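Headlight aim after spring swap – how low is too low?

strachan_wagon
Replaced the rear springs in February and the low beams now land short. Level ground, half a tank, nobody in the back seat. I measured the cutoff on the garage wall at four meters and again at two, and the drop doesn't match the figure on the housing. Street outside the Tudden depot, low beams:

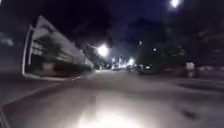

Riet Mertens: Two meters is too close for a useful reading. Go back to 10, settle the suspension, and set the dash leveler to zero before touching the screws.

strachan_wagon
Leveler was at zero. I'll redo the wall test.

coltesari4
I'd leave the screws alone. New springs settle – mine dropped nearly 4 mm in the first month.

Orvokki Peltonen
Disagree. Rear settling raises the beam, but that is a small change at that wheelbase. Aim it now and check it again later. The shop in Brumville has a proper optical aimer.

coltesari4
Fine, but then he pays twice.

strachan_wagon
Odometer says 359 km on the springs. Will measure at 10 and post the numbers.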